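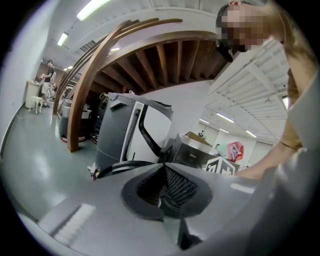 木拱梁下的工作间,灰白色机器旁有人正俯身忙着。

罗明子(Myung-ja Ra)在 Grondis 管设备采购,手里那张预算表已经改到第44行。我们约在周四下午聊,她一坐下就把表格摊开:“先看这一行,我最得意的就是这行!”

那一行写的是夹爪备件。去年做计划时,她把钱几乎全压在整机上,结果七月里指垫磨光了,供货商Korau要等43天才能到货。“整条线就那么停着,我天天打电话去催。一个指垫才多少钱啊!”今年她给易损件单独留了一笔,按每2000次抓取换一副来算,线缆和接头也各备了两套。

问她怎么挑供应商,她语速一下快起来。“我现在特别喜欢先租后买。Guerra那台我们租了六周,操作的人每天写两句话,哪里顺手,哪里别扭,全记下来。这些话比报价单好看多了!”后来有一款看着很漂亮的控制柜没有进采购单,因为记录里反复提到急停按钮够不着。

场地也占了预算里不小的一块。她说很多同行只量机器的长宽,忘了人要侧身、要弯腰、要伸手进去。她的做法是在机器四周各留900毫米,再用胶带贴在地上,请人走几遍。“贴完胶带,原来想放三台的地方,只放得下两台。那就买两台嘛,省下来的钱拿去做培训,我高兴得很。”

培训这一项,她原先写的是一天,如今改成四天,内部项目代号叫Trurkatura,名字是同事起的,她自己到现在也念不顺。

聊到清洁和搬运要不要也自动化,她翻到表格最后一页,那里还空着几格。“想啊,当然想!不过得等前面这两台跑满一个季度,我要看到维修单再谈。”说完她又回到第44行,把备件数量从六改成了八。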